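Fixing a hand that won't let go

If your robot hand closes on something and then refuses to open, don't do what I did and yank it. I had ours shut on a bench object in January and pulled, and that was a finger tendon gone and two days lost waiting on parts from Clokcombe. So this is how I do it now.

First, hit the stop. Yes, even if nothing's moving! A stuck finger is usually a motor still pushing against something, and when it frees up it goes fast. Ignacio Haverford, who shares the bench with me at Dunley, got a nasty pinched thumb that way.

Next, look at the log before you cut the power to the hand. Ours keeps the last 400 lines and wipes the lot on restart (brilliant design, thanks). You're after a current fault on one finger. If every finger shows a fault at once, it's more likely the wrist connector, so go and reseat that first.

Then power off the hand, wait until the lights are out, and ease the fingers back one at a time from the tip, starting with the thumb. Slowly - if it feels gritty, stop and take the cover off.

Back on, run the open command with nothing in reach. I used to go straight back to the job and it would jam again on the first grab, every time.
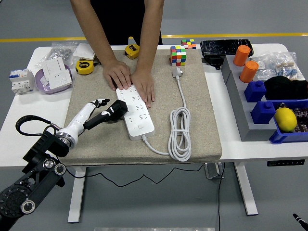

After that I drop the grip limit to 96 and build up from there. Long, flat things are the worst for this, as the fingertips can get wedged under an edge and the motor just keeps on trying. Come in from higher up and close more slowly. It adds a moment to each go, but I've had roughly 3,000 grabs out of the same tendons since, so I'm not complaining.

If it still sticks after all that, swap the finger motor. I'll write that one up once the spare turns up.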